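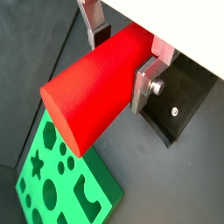 Recording demonstrations on the shape board: frequently asked questions

Last updated 12th September. Maintained by Meenakshi Awasthi. Corrections go to her or to Edgardo Panganiban.

Who can record demonstrations?

Anyone who has done the short training with Gerardo Espiritu. It takes one morning. You do not need to know how to program. If you trained before April, ask him for the refresher, because the pedal layout changed.

What is the difference between hand guiding and remote control?

In hand guiding you hold the arm and move it yourself while the controller keeps it light. In remote control you sit at the Olix desk and move the small leader arm, and the robot follows. Both are saved in the same format. We use hand guiding for teaching single positions and remote control for full demonstrations.

Why not use hand guiding for everything?

Your hands and sleeves end up in the wrist camera view. The robot will never see those when it works alone, and training on them hurts the result. Hand guided recordings are tagged and kept out of the main set.

Which shapes are we working on now?

The solid red cylinder and the green board with the cut-outs. The Tarkotton set has other pieces, but please leave them in the drawer until the cylinder is finished.

How should I grip the cylinder?

Across the curved side, with a pad against each side of it. Close until the fingers stop, then let go of the squeeze on the leader handle a little. Pressing harder does not help and makes the gripper motor warm. A slanted grip is fine as long as you straighten the piece before you lower it.

Do I have to start from the same place every time?

No. Move the piece between demonstrations. Turn the board too, by a different amount each time. If every recording starts the same way, the robot learns one path and fails when anything shifts.

How many demonstrations make a session?

A session is 39 accepted demonstrations. Most people need a break before the end, and you can pause between any two recordings. Stop for the day after 3 sessions, even if the desk is free.

I fumbled the insertion. Should I delete the recording?

It depends. If you missed the hole, backed up and got it in, keep it and mark it "recovered." Those are useful. If you dropped the piece, hit the board hard enough to move it, or forgot what you were doing halfway through, mark it "reject." Do not delete files yourself. Suha Dabbas clears the rejects.

How fast should I move?

At the speed you would use to put a full cup on a table. Slow down near the board. Long waits are a problem, so if you need to think, do it before you press the left pedal.

The piece blocks my view of the hole. What do I do?

This happens a lot on the wrist view. Line up from higher, check the side monitor, then come straight down. Do not stand up to look over the desk at the real board. The robot only has the cameras, and your demonstration should use what the robot has.

The wrist picture is too bright in one corner. Is that a fault?

Usually not. Pale surfaces close to the lens wash out under the bench lamps. If you can still see both fingertips and the piece, carry on. If not, turn the lamps down one step and note it in the log.

What if the arm stops following me?

Let go of the leader handle and wait for the amber light. Move the leader arm back to match the robot, then press the right pedal to reconnect. If it drops out again in the same session, write down error 206 or whatever number is showing and tell Rosalinda Saludo.

How long are recordings kept on the desk computer?

14 days. They are copied to the Bautista server every night, and the Gamton team pulls them from there for training.

Can I see how the robot does with my data?

Yes. Test runs are posted in the shared folder after each training round. They are sorted by round and do not show who recorded what.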